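Visit to the Lirero film plant, July

The Lirero site makes blown polyethylene film for mailing bags and liners. Our group arrived at 9 a.m. and was met by Ivan Pavliuk, the process engineer, who took us in through the resin store. Pellets are held in 50 lb sacks for the small colored batches and in silos for everything else.

The extrusion hall has three lines. The newest, called Kulura on site, runs a three-layer die, so a bag can be black inside for opacity and gray outside for printing. Recycled content goes in the middle layer. Pavliuk puts the current share at 17 percent and expects to raise it once the melt filters are replaced.
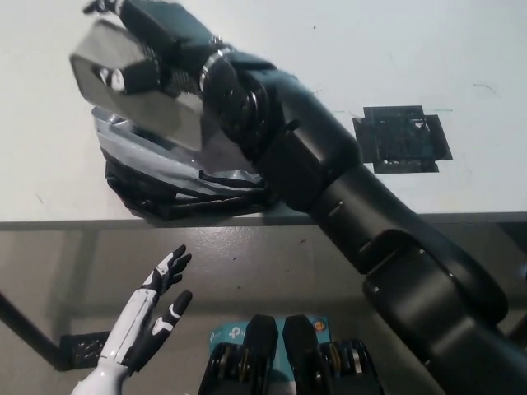
Thickness is measured by a scanning gauge above the nip rolls, which corrects the die temperature by zone. Samples are also cut by hand at each roll change and pulled in both directions – the cross-direction result is the one that usually fails. A full roll holds 2,000 meters.

Murdo Niven asked about odor in the recycled grades. The answer was degassing at the extruder, plus a longer hold before shipping. No test data was shown.

The print room was closed for cleaning. We finished in the warehouse at 11:40. Parking is at the north gate, and safety shoes are not supplied.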